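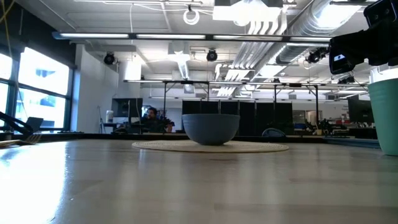 Mallgate, 1/15/23

Glaze notebook, matte slate series. Third pass at the grey-blue for the cereal and soup bowls. Base is the Pfister stoneware, bisqued last week with the rest of the tableware. Rekine frit in for the old one, everything else left as it was on the previous page.

Weighed out a 300 g test batch. Sieved twice. Came out thicker than I wanted, so I let it down with water until it drained off the stick evenly. Dipped tiles for a count of three. The ones I held longer crawled at the corners, same as before Christmas.

Colour on the tiles is closer to what Annick asked for. Less green than batch 13. Still too dry to the touch on the inside curve, and a spoon leaves a grey line that takes some scrubbing to get off. Not happy selling that as dinnerware.

Slow cool seems to be the trouble. Balthasar thinks we're holding too long on the way down and growing more crystal than we need. Will try 15 minutes in place of 32 and keep the rest of the schedule alone. 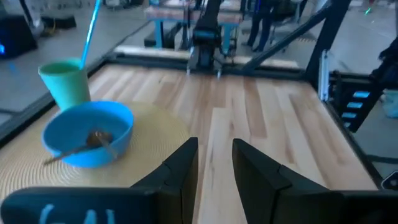 Carys Howells, glaze technician

Checked the lids of the Protent buckets while I was in the store room. Two have split and the slip has skinned over. Scraped it back into reclaim and labelled the good ones again.

Ferdinand wants a wider rim on the bowl so it stacks without chipping. I'd leave the foot narrow, it trims faster and people like the shape. He can throw a few each way and we'll see what survives the bisque.

To do:
Remix with a bit more clay, less silica. Change one at a time!
Lemon test on the new tiles, leave overnight.
Ask Mechthild if the kiln is free before the April market orders go in.
Order cones.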